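Toilet Cleaning: Frequently Asked Questions

This page collects the questions we get most at Sirkura. We sell cleaning supplies, so read our answers with the same suspicion we bring to everybody else's labels.

Do I need a gel, a foam and a tablet?
You need one bowl cleaner. We have tried plenty of combinations and have yet to see the second product do anything the first one didn't. Casach gel is the one we stock most of. It clings under the rim long enough to be useful, and so do several cheaper ones.

Is "kills 99.9% of germs" true?
Probably, under the conditions on the back of the bottle, in the small type. Those usually include leaving the product alone for several minutes. Most people squirt, scrub and flush in under one. If you do that, you have a clean-looking bowl and not much of a claim.

Where should I start scrubbing?
Under the rim, seat up, then work down to the waterline and into the drain opening. Starting at the bottom just means you go over it twice. 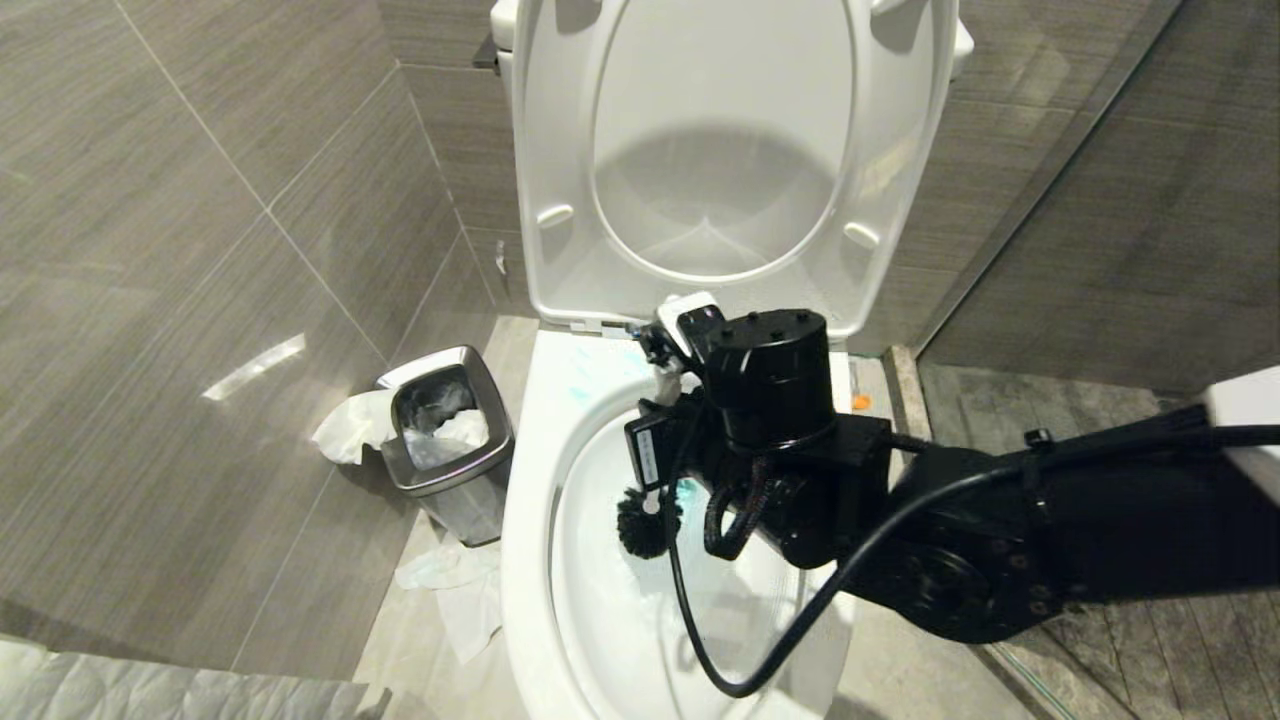 How long should the cleaner sit before I brush?
Go by the label on your bottle. For Casach gel we leave it 4 minutes, or 26 if there is a hard water ring. Longer than that made no difference we could see, whatever the forums say about leaving it overnight.

Does blue water mean the bowl is clean?
It means there is dye in the water. Some colored products also clean, some mostly smell like a swimming pool. We would not skip a scrub on account of the color.

Which brush is best, stiff or soft?
Stiff bristles, for ordinary bowls. The silicone heads look nicer in January and by summer we find people have gone back to bristles. Our Chacko brush (item 817) is a plain one, and we won't pretend it is special.

Where do I keep the brush?
In a holder on the floor, within reach of the toilet. Let the brush drip over the bowl first – clamp it under the seat for a while if you like – or the holder turns into a small swamp. Rinse the holder too. Almost everyone forgets it.

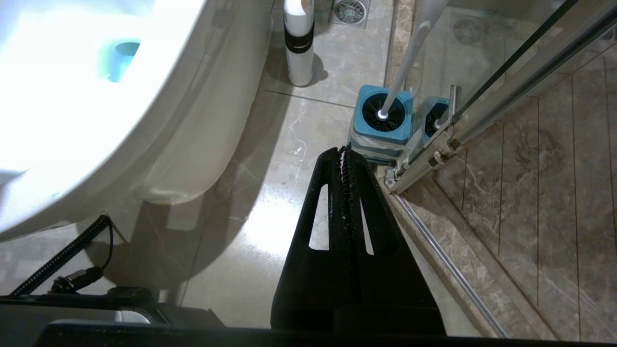
Brush holders and a spray bottle on a marble-patterned tile floor.

Can I use bowl cleaner on the floor?
Please don't, least of all on real stone. Acid cleaners can etch marble, and "natural" on the label doesn't change that, vinegar being an acid as well. Claltska floor spray is neutral. Plain dish soap, well diluted, does nearly the same job for less.

Can I mix it with bleach?
No. Never combine bleach with any other cleaner.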